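This site uses cookies to remember your settings and count visits. By continuing you accept our use of cookies. Accept / Manage

Zakaria Building: Chairs and Shelves, Gallery

Posted 1/4/25 by Ritu Dixit

The chair room is on the ground floor of the Zakaria Building in Grolside, at the end of the corridor past the stairs. Office chairs come in to be checked, taken apart if they need it, and put back together. Parts wait on the shelves until someone wants them. People who drop off chairs at the front desk rarely get to see the room, and several have asked what goes on in it, so this page has some notes on how we work.

We moved in last July. Before that the chairs were done at Pirnodero's old unit across the river, which had a low ceiling and one socket that worked. The new room is bigger and has a proper door, wide enough to roll two chairs through side by side. Līga Kivi laid it out. She had worked in the old place longer than any of us and knew which things she was tired of walking around.

Most of what we see is the same sort of thing: mesh-back task chairs, padded meeting chairs, now and then a drafting stool with a foot ring. We did 219 of them in our first year at the old unit and 132 between the move and the winter break. The second number is lower partly on account of the move itself, which took longer than planned. It took two weeks before the lights were right.
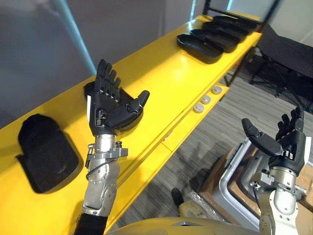

The yellow shelf, with black trays lined up along it and round gray buttons on the panel at the front. Next, the underside of a dark gray office chair seat, close up, with the black post below it. 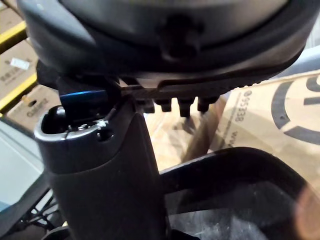
The order of work has not changed much with the new room. A chair gets a paper tag when it arrives, tied to the left arm if it has arms and to the base if it doesn't. The tag has the owner's name, the date, and what they say is wrong with it. What they say is wrong is usually "it sinks." Sometimes it is "it leans," and sometimes the tag just says "noise."

A sinking chair almost always needs a new gas lift. The lift is a tapered fit at both ends, so there are no screws to undo. It comes out of the base with a few firm taps from underneath, and out of the seat mechanism with more patience than that. We used to use a pipe wrench for the top end. It works, but it chews up the cylinder, and if the cylinder was good to begin with it isn't any more. Līga now uses a puller that she bought secondhand, and the wrench hangs on the wall.

A leaning chair is a different job. First we put it on the flat part of the floor, near the window, and sit in it. Plenty of chairs lean only in the office they came from. If it leans in our room too, we turn it over and check the bolts that hold the mechanism to the seat. One loose bolt is enough to notice when you sit down. If they are all tight, the next thing to look at is the seat shell itself, around the bolt holes. A crack there means a new shell or the end of the chair.

Noise takes the longest. A squeak can come from the tilt, the armrests, the back upright, a caster, or the plastic cover over the mechanism rubbing on something. The cover is the first thing to take off, and about half the time the squeak leaves with it. We do one part at a time and sit down again after each one. It is slow -- there is no way to speed it up that we have found.

Mesh does not get repaired. Small snags can be worked flat with a fingernail, but a tear in stretched mesh will keep going. If the same model turns up again with a bad base and a good back, we swap the backs over. That is one reason we keep chairs that look past saving, and it is also why the back corner gets full every few months and has to be cleared.

Shelves and small parts

The main change since the move is how small parts are kept. In the old unit everything went into coffee cans, and the cans went wherever there was room. You could spend a morning looking for a caster. The rule now is that parts from one chair stay together until that chair is finished, and anything left over goes to storage the same day. Nothing is supposed to stay out overnight without a tag. It mostly doesn't.

Bolts are sorted by thread and then by length. Casters are sorted by stem, and separately by whether they are for carpet or hard floors, as people do notice when they get the wrong kind. Armrest pads are kept in pairs. A single pad goes in the box marked "singles," and there are 13 of those at the moment, nearly all of them left-hand ones. If you own a Skatden chair and are missing a left pad, please ask.

Gas lifts are stored lying down with the cap on the button end. We do not open them, and we do not take them from people who have. Old ones go back to the supplier in a crate, which leaves when it holds 30.

Dropping off a chair

The front desk of the Zakaria Building will take a chair at any time during opening hours. Please take off cushions, back supports, coat hangers and anything else that did not come with it. We have a shelf of lumbar pillows that no one has come back for.

If you have the original bolts in a bag, tape the bag under the seat. If you have the wrong bolts in a bag, we would still like to see them. Write down the model name if there is a label, which is usually on the underside of the seat and often half worn off. A phone picture of the label works fine.

We will call when the chair is ready, or when we find it can't be fixed. Chairs that can't be fixed can be collected or left with us for parts. Please tell us which when you drop it off -- it saves a second call.

The room can be visited by arrangement. Wear closed shoes and ask for Līga or Ritu at the desk. We can usually show people through in the afternoon, after the morning's chairs have gone back upstairs.

Contact | Copyright Pirnodero, Grolside | Back to top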